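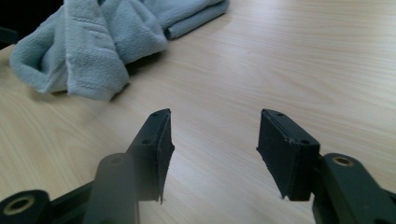

Towel on the wooden tabletop, crumpled.

Melemthorpe – progress report to Zumero, January

Summary
Melemthorpe is a point-and-click detective game for PC, developed by Gellen with support from the Zumero production fund. This report covers work since the second payment. The game can now be played from the opening to the end of chapter four. Chapters five and six are blocked out but have no final art or voice.

Design and writing
The script is locked for chapters one through four. The full game has 26 locations, down from the number in our application, after we merged the two harbor areas and cut the railroad station. The interrogation system was rewritten in the fall. Players can now present a piece of evidence at any point in a conversation, and suspects keep track of what they have already been shown. This added more dialogue than planned, and the writing budget is fully spent.

Art and sound
Background paintings are finished for the first four chapters. The flooded mill still needs a night version. Brouwer has delivered 70 minutes of music and ambient sound, which completes their contract apart from the end credits.
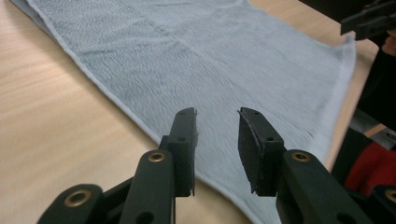

The towel spread flat on the table.

Testing
We ran a closed test of chapters one and two with 114 players. Most finished both chapters. The most common complaint was the notebook, which filled up with old clues and was hard to read by the second chapter. It now sorts entries by suspect, and solved leads move to a separate page. A crash when loading a save made during a cutscene has been fixed. Controller support works, but the cursor is still too slow on the map screen.

Schedule
We are 6 weeks behind the plan in the agreement. Four of those come from the interrogation rewrite and two from the save system. We propose moving the beta from April to June and leaving the final delivery month as it is – the time would come out of the polish period.

Budget
Spending is within the approved total. We ask to move the unused travel money to localization testing for the German and French versions.

Next period
Final art for chapter five
Voice recording for chapters three and four
Second closed test, including the map screen changes
Store page and first trailer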